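The Long Poem That Took Over a Library

The last line was read at ten past nine at night, and then, says the woman who organized it all, people just sat there with their coats on their laps.

"I'd planned to say thank you and tell everyone where the leftover soup was," she told me when we met a few days later in the back room of the Boyer public library. "I couldn't get a word out. I waved at the soup."

If you missed it (and if you live anywhere near Boyer I'm sorry, because you missed something wonderful), the library gave a whole day this December to reading one poem out loud from beginning to end. The poem is "Skitis," a book-length piece about a river town, a flood and three generations of one family who keep rebuilding the same house. It runs to 1,128 lines in the printed edition and it has never had much of a following outside the county. I had owned a copy for years and never made it past the flood!

The organizer, a retired high school English teacher who asked me to keep her name out of this ("put the poem's name in, it needs the help"), first came across it in a box of donated paperbacks. She read it standing up at the sorting table.

"I read the first page to myself and the second page out loud," she said. "My voice did it before I'd decided to. The lines are long, and your eye wants to skip ahead to the end of them. When you say them, you have to go the whole way. You run out of breath exactly where the river comes over the road."

She wanted a crowd of voices for it, so she put a sign-up sheet by the checkout desk and hoped for a dozen. She got 27 readers. There was a bus driver, a pair of sisters in middle school, a dentist, and a man who had come in to renew his card and stayed to take the part where the grandmother argues with the surveyor. He was terrific, by the way. He did the surveyor through his nose.

I asked how she split it up.

"Badly, the first time. I gave everybody the same number of lines, and that cut one of the love scenes in half between two people who'd never met. So I started over and went by breath and by sense. Some people had a page. The older sister had four pages and she'd have taken forty."

Readers were asked to mark up their own pages beforehand, and she held a practice evening for it. She is firm on the subject of handwriting. In her classroom days she made students copy out any poem they were going to recite, and she still thinks it's the fastest way to find out what a line is doing.

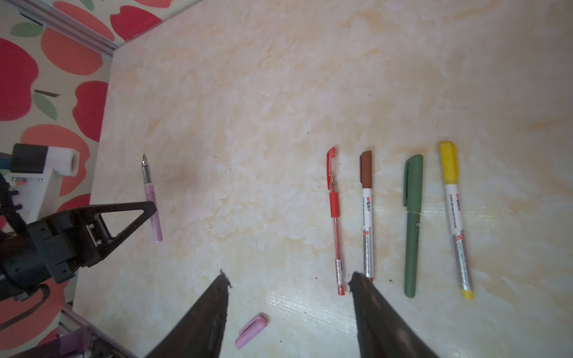 Pens and markers on the table, with a pink fountain pen uncapped.

"You copy a line and you notice there's a comma you've been running over for years," she said. "Then you read it with the comma and the whole thing slows down and opens up. I love that moment. I've seen it on the faces of fifteen-year-olds who'd have told you they hated poetry."

Several of the readers took her advice, and she showed me a few of the copied pages, which she has been allowed to keep. One has arrows all down the margin. Another has the word WAIT written before the last stanza of the flood, underlined so hard the paper tore.

The flood section was my favorite part of the day, and I told her so. It came in the middle of the afternoon, when the light in the reading room was going gray, and it was read by the bus driver, who has a low, unhurried voice and never once looked up. There were 200 chairs set out and I had to stand behind the atlases.

"He practiced on his route," she said, laughing. "On his breaks, parked up. One of his regulars came to hear how it ended."

What surprised her most was how funny the poem was. On the page it can look solemn, all that weather. In the room, people laughed at the cousin's terrible piano, and at the mule, and at the list of things found in trees after the water went down. "I've read it maybe thirty times and I didn't know the mule was funny. I thought the mule was a symbol."

She has plans, of course. The branch in Tandora has asked for help putting on a reading of its own, and she would like to try "Pokau" next, an earlier sequence by the same poet that is shorter and, she warns, a good deal stranger. Parts of it are meant for two voices speaking together. She has already been practicing with her sister over the phone, which doesn't work at all because of the delay.

"We keep colliding," she said. "But there are four or five lines where we land on the same word, and oh, it's lovely. Do you want to hear one?"

I did. She handed me the second part, and we got it on the third try.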